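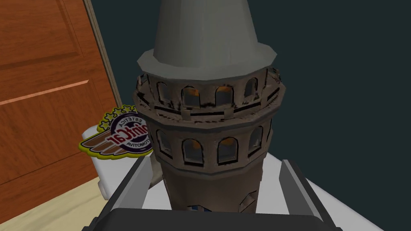 ## Kedidby sim grasps, data card

Simulated gripper-camera episodes, 3,168 of them, rendered for Undar. Nothing in this set was recorded on hardware. Please read the problems section before you train on it.

**Maintainer:** Nusrat Shaikh
**Last edited:** October 20, 2018

### What's in it

- Wrist-view color frames, gripper commands, and a success flag per episode
- Scanned and modeled objects, including oddities like the stone tower with the pale cone roof
- Indoor backgrounds with doors, plain walls, and stickers

### Problems

The success flag comes from the simulator's contact check. I don't trust it. Wayne Sandhu replayed 40 "successes" and threw out four where the object was floating between the fingers.

Some textures carry mirrored lettering. Don't use these frames for anything that reads text.

Object scale is whatever the modeler left in the file. A watchtower that fits between two fingers is fine for grasping – less fine if you want the policy to learn how big things are.

### Use

Pretraining, maybe. The claim that sim data alone is enough for Stidcombe has not been tested, and I'd want real trials before repeating it. Splits are by object, so keep them that way.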